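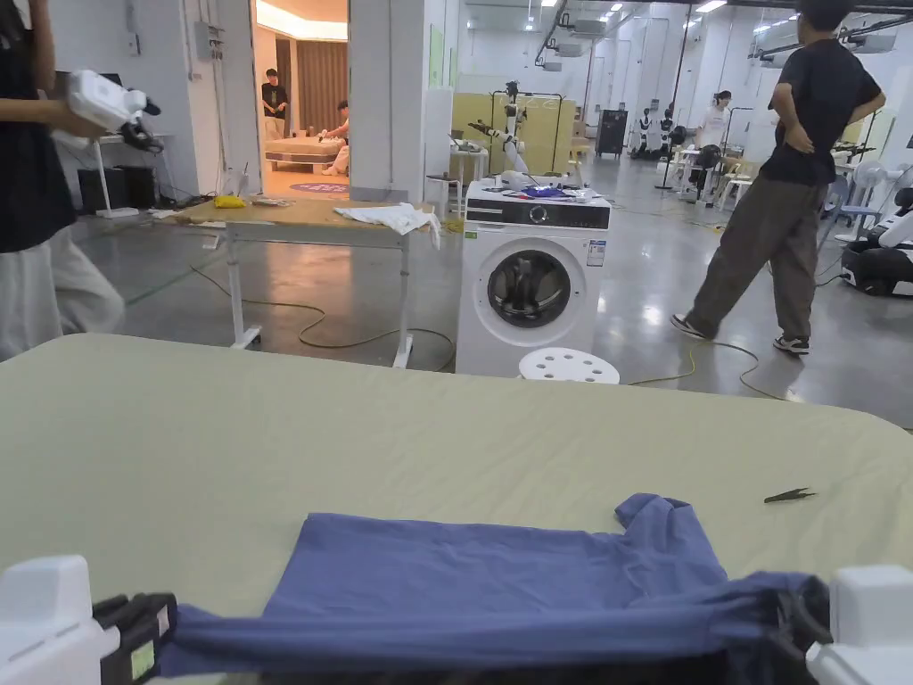
Fuad Tilahun perguntava, na sessão anterior, se faz mesmo diferença por onde se pega na camiseta antes de dobrar, porque em casa sempre dobrou no ar, contra o peito, e as peças cabiam na gaveta do mesmo jeito.

Cabem. A diferença aparece na pilha. A peça dobrada no ar fica com a bainha torta, e a torção passa para a peça de cima. Com cinco camisetas ainda não se nota; com uma prateleira inteira, a pilha tomba. Por isso a Unidade 3 começa pela bainha.

Unidade 3. Dobra de malha em superfície macia
Curso de Rouparia e Lavanderia, módulo de acabamento
Material de apoio para as sessões de 15 de setembro em diante

1. A superfície

Dobra-se em qualquer plano que seja maior do que a peça aberta. No curso usamos cama forrada com lençol e mesa de tampo de madeira, e as duas têm vantagens.

A cama forrada segura a malha. O tecido de baixo faz atrito e a camiseta não escorrega quando se puxa um lado. Em compensação, o lençol enruga junto com a peça e é preciso alisá-lo de vez em quando com a palma da mão. Um lençol de cor clara e lisa ajuda a enxergar o contorno das peças escuras. Para peças brancas, troca-se por um de cor.

A mesa é melhor para camisa de botão, fronha e pano de prato. A malha fina corre sobre a madeira e obriga a refazer o alinhamento.

Altura: quem dobra em cama baixa por muito tempo sente nas costas. Alternar com a mesa a cada lote, ou ajoelhar.

2. Abrir a peça

Uma camiseta azul de manga curta serve bem para o exercício: a cor mostra as rugas e o corte é simples.

Colocar a camiseta sobre o lençol com a gola para longe do corpo e a bainha para perto. Abrir as mangas. Se uma delas ficar presa por baixo, soltar antes de continuar.

Segurar a bainha em dois pontos, um de cada lado, e esticar no sentido da largura. A tensão deve ser suficiente para que a borda forme uma faixa reta. Se a malha ondular depois de solta, foi puxada demais. Se a borda fizer barriga no meio, faltou puxar.

Erro comum: pegar apenas a camada de cima. A bainha tem frente e costas, e as duas precisam vir juntas. Conferir passando o dedo por dentro.

Outro erro: esticar a bainha e esquecer a gola. Depois de alinhar embaixo, olhar para os ombros. Se um estiver mais alto que o outro, corrigir pelo ombro, com a bainha apoiada.

3. Fios soltos

Antes da dobra, percorrer a bainha e a barra das mangas. Fio solto se corta, não se arranca. Na malha, um fio arrancado pode abrir a costura por vários centímetros.

Usar um cortador de fio ou tesoura pequena de ponta. Cortar rente, com a lâmina paralela ao tecido. A ferramenta fica ao lado da peça enquanto se trabalha e sai da cama antes da primeira dobra. Já recolhemos tesourinha de dentro de pilha pronta na lavanderia Curdale, onde a turma faz a prática, e o furo no tecido foi descontado do lote.

4. Dobra em três

a) Peça aberta e alinhada, frente para baixo.
b) Trazer o lado direito até o meio das costas. A manga volta para fora, sobre a dobra.
c) Repetir do lado esquerdo. As duas laterais devem se encontrar sem sobrepor mais de dois dedos.
d) Pegar a bainha com as duas mãos e levar até um terço da altura.
e) Dobrar de novo, até a gola.
f) Virar. A gola fica à vista e a bainha, por dentro.

Para camisetas infantis, a etapa (e) se dispensa e a peça é dobrada ao meio.

Tamanhos grandes pedem uma dobra lateral mais larga. O retângulo final precisa ter a mesma largura dos demais, mesmo que fique mais alto. Na prateleira, quem manda é a largura.

5. O que fazer com o resto do lote

Panos brancos e peças pequenas não entram na pilha de malha. Separar em outra superfície, como a mesa ou o tampo da máquina de lavar, se estiver desligada. Com a centrifugação em curso, as peças deslizam e caem atrás.

A máquina de carga frontal tem outra vantagem: o tampo fica livre. Mesmo assim, não deixar ali roupa dobrada que já vai para a prateleira. O tampo é lugar de passagem. Pano que fica pendurado na borda da mesa acaba no chão e volta para a lavagem.

Ordem sugerida para um lote misto:
Toalhas e lençóis, que ocupam espaço
Camisetas e malhas
Camisas
Panos pequenos
Meias

6. Registro da prática

A folha de lote da Curdale pede peso, número de peças e devoluções. Em abril, a turma anterior passou 3.662 peças pela bancada. Voltaram 453 por dobra fora de medida, quase todas camisetas, e a causa anotada com mais frequência foi bainha desalinhada. Nas camisas não houve devolução que valesse registrar.

O lote de avaliação deste semestre tem 794 peças, divididas entre os grupos. A largura pedida é a da prateleira modelo Pusell, marcada com fita na bancada. Quem quiser treinar em casa pode recortar um cartão com a mesma largura e usá-lo como gabarito por dentro da dobra (b), retirando antes da (d).

Lauri Tikkanen propôs, no fim da sessão, dobrar em duplas, com uma pessoa segurando a bainha e outra trazendo as laterais. Funciona para lençol e toalha de banho. Em camiseta, quatro mãos atrapalham, mas o grupo pode testar e anotar o tempo na folha.

7. Para a próxima sessão

Trazer duas camisetas de manga curta, uma clara e uma escura, lavadas e sem passar. Trazer também uma peça de manga longa, que será vista na Unidade 4.

Leitura: apostila Barbosa, capítulo sobre malhas de algodão, até o quadro de encolhimento. O trecho sobre amaciante pode ser pulado.

Exercício escrito, meia página: descrever os próprios erros de alinhamento em dez dobras seguidas da mesma peça, anotando em que etapa cada um apareceu. Desfazer a dobra por completo entre uma repetição e outra, abrindo a peça de novo até as mangas.

As folhas de lote em branco ficam na pasta Unberg, junto com as listas de presença. Entregar preenchidas no começo da aula.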